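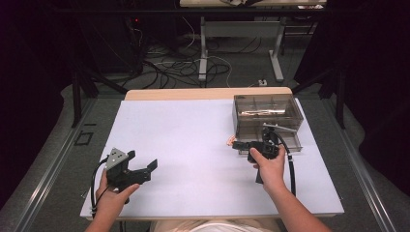

The divided box on the white board, with one small orange-pink piece still out in front.

Small things deserve a home too

Every June I promise myself that the little bits and pieces will get sorted before the summer gets away from us, and every June I find there are more of them than I remembered. I mean the things that are too small for a drawer and too useful to throw out -- the caps, the clips, the odd eraser, the one shiny something that surely belongs to something else.

The Urthorpe tidying table has been a real help to me this year. If you haven't been yet, you bring a bag or a tin of whatever has been piling up at home, find yourself a spot, and work through it at your own pace. I stayed from 2 in the afternoon until well past the time I should have been starting supper, and I enjoyed every minute of it.

What I've come around to is the see-through box with dividers. I used to be loyal to cookie tins (they're so pretty, and they stack so nicely on the shelf), but you have to take the lid off every last one to find a thumbtack. With a clear box, even a smoky gray one, you can tell at a glance which section has room left in it. Long items do best lying flat in an upper tray, if yours has one, and the short stubby things can go in the sections underneath.

The other thing I'd pass along is to work on a white surface. A big board laid over the table is perfect, and it needn't be fancy. Small pieces show up so well against it, and you can shift the whole job out of the way when company comes. My own dining table is a speckled brown, and I have lost more beads on it than I care to admit!

I'd also say to go slowly and put away one piece at a time. I know it sounds fussy, but when I scoop up a handful I always end up with a mixed section called "various," and then I'm right back where I started -- with a nicer container.

We'll have the tables out again at 3 later in the month. Bring your own box if you have one you like.

3 comments
105 shares

Recent items
Jars, lids and the Troltlow swap shelf
Labels that stay put
Waweru hall: new summer hours
What to do with spare buttons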